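Why Does Your Street Look So Different at Night?

By your friendly night-walk writer at the Prondmont Children's Science Page

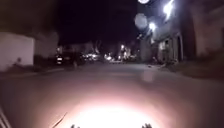
I love going out for a walk after dinner, when the sky has gone dark and the windows are lit up. I've walked down my own street 837 times at least (I keep a tally in a notebook, I'm that kind of person) and it still feels like a different place once the sun is gone. The road looks wider. The end of the street looks farther away. Even the house next door looks a bit strange! So let's talk about why.

Where did all the colors go?

Try this tonight. Find something red and something blue, two socks will do, and look at them in a nearly dark room. Can you tell which is which? It's pretty hard!

The back of your eye is covered with tiny parts that catch light. Some are called cones, and they see color, but they need plenty of light to work. The others are called rods. Rods are great in the dark, but they can't tell colors apart. When you step outside at night, your cones get very little to work with and your rods take over, so roads, walls and sidewalks all start to look gray or brown.

You still see color near a lamp, though, and the lamp adds some of its own. Some lamps give off a cool white light, some are yellow, and some make the ground look almost pink. The road is the same old road underneath. It's just sending back the light that lands on it.

Why is the light so bright close up?

Shine a flashlight at the ground right by your feet and you'll get a bright patch, maybe so bright that the middle looks plain white. Now point it down the sidewalk. The patch gets bigger and much weaker, and a little farther on you can hardly see it at all.

Light spreads out as it travels. Think of a spoonful of jam. On one cracker it's nice and thick, but if you try to cover 9 crackers with it, each one gets a thin little smear. (I tried. It was a sad snack.) A flashlight has only so much light to give, and the farther it goes, the more ground it has to cover.

Why can I see tiny lights so far away?

This one puzzled me when I was little. If light gets weaker as it spreads, how come I could stand in our road in Dostudthorpe and see the lamps all the way at the other end?

Well, to see a wall or a mailbox, light has to hit that thing first, bounce off, and then get to your eyes. Lots of it gets soaked up or goes off somewhere else. But when you look straight at a lamp, its light comes directly to you, with no bouncing. Next to a dark street, even a small lamp stands out. And because faraway things look smaller and closer together, a long row of lamps can bunch up into one little cluster of sparkles.

White walls are the champions

Pale things bounce back a lot of light, and dark things soak most of it up. That's why a white building still shows up at night when a dark car by the curb melts into the shadows. You might only notice the car from a few shiny spots on it.

It's a good reason to wear something light or reflective on an evening walk, too. My reflective vest is bright yellow and much too big, and I wear it every time.

Is that a person or a post?

Have you ever seen a dark shape up ahead and had no idea what it was? Me too! When there isn't much light, your eyes send your brain only a rough outline, and your brain has to guess the rest. It might guess a person, a post, or a very tall dog. I once said good evening to a trash can on Aguiar Lane – and I waited for an answer.

Try it yourself

Ask a grown-up to go with you, and stay on the sidewalk. Stand still for a few minutes with your flashlight off, and your eyes will slowly get used to the dark. What can you see now that you couldn't see before? Then switch the flashlight on, point it at the ground, and draw the patch of light when you get home. Is the edge a different color from the middle?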